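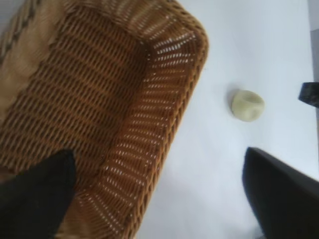
Woven basket, inside and rim.

Mustik - basket weave pattern notes, data card

Updated 2022-09-06. Maintained by Uriel Painemal. Typos are mine.

What it is
A table of weave records for household baskets. 1,301 rows, one row per basket. Typed up from the Holum card drawers plus the Farías notebooks. No photos in the download, text only.

Files
baskets.csv - the main table
terms.csv - weave names and what we map them to
notes.txt - stuff that didn't fit, read it before you email me

Columns in baskets.csv
id - Holum cards start with H, Farías with F. Don't sort on the number, the two sets overlap
material - as written on the card. "Cane" and "rattan" are NOT merged, the card writers used them differently and I can't tell how
base_weave, wall_weave - plain, twill, twined, coiled, other
rim - braided, wrapped, folded, blank
height_mm, width_mm - outside measure. Farías measured in inches, converted, so expect ugly decimals
year_in - year the card was written, not the year the basket was made. People keep mixing these up

Known problems
- Over 800 rows have no rim value. Blank means the card was silent, it does not mean no rim
- F cards use "diagonal" for twill and sometimes for anything slanted. Left as twill, flagged in term_flag
- Height on lidded baskets: with lid on Holum cards, without on Farías. Sorry
- A few accents got mangled on export. Open as UTF-8, Excel will fight you
- Duplicate baskets probaly exist across the two sets. Not checked

Changes
v3 - Dratlow spellings merged, handle column dropped (almost all empty)
v2 - inches fixed. v1 heights on F rows are wrong, please delete v1
v1 - first dump

To do
Second half of the Farías notebooks, hopefully in November. Would bring it near 2,000 rows if the handwriting holds up. Also need a seperate column for dyed strands, right now that's burried in notes.txt

License
CC BY 4.0. Credit "Mustik basket notes" and say which version.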